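Re: [kit-care] Folding slippery uniforms so they stay folded

On the list, in August, a member wrote:

> We run the summer league at Dernell and I have bins of red kit that
> come undone the minute I close the lid. Do you roll or fold? And do
> you keep the shorts with the top or store them apart?

Oh, I love this question! I fold, always, and I do it on the big gray upholstered seat at home. The weave grips the fabric a little, so nothing slides off while I'm fussing with it. My red and white set is on it here:

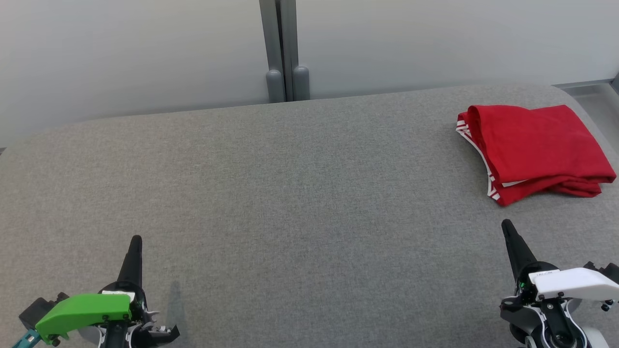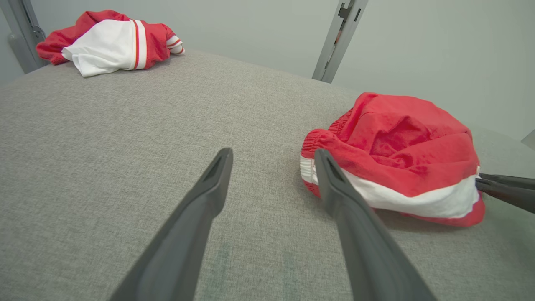
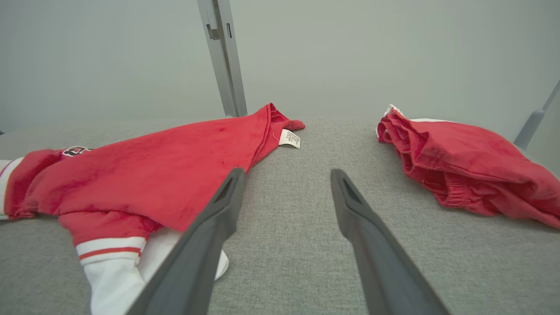
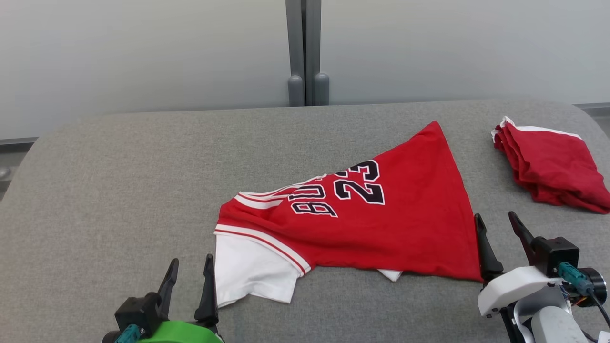
Red and white kit on the gray. The black 23 shows in the last one.

For the top, spread it face down and chase the creases out toward the hem with the flat of your hand. Bring both sides in to the middle, then fold up from the bottom in thirds. If you want the number showing (I do, it makes finding things so much quicker), start face down and it ends up on the outside.

Shorts are easier than they look. Lay one leg over the other, tuck the pointy bit at the seat in flat, then fold the waistband down last. The elastic is the springy part, so it goes at the bottom of the stack where the weight holds it.

I keep each pair with its top, 4 sets to a Flostico bin, standing on edge like files. We did the whole Festlow tournament that way and I could pull a size in seconds. Wonderful!

Do check the care label before you iron near any lettering. I use a cloth in between and a cool setting.

Has anyone tried the Ramanauskas dividers? I'm so tempted.

2 replies · 4 shares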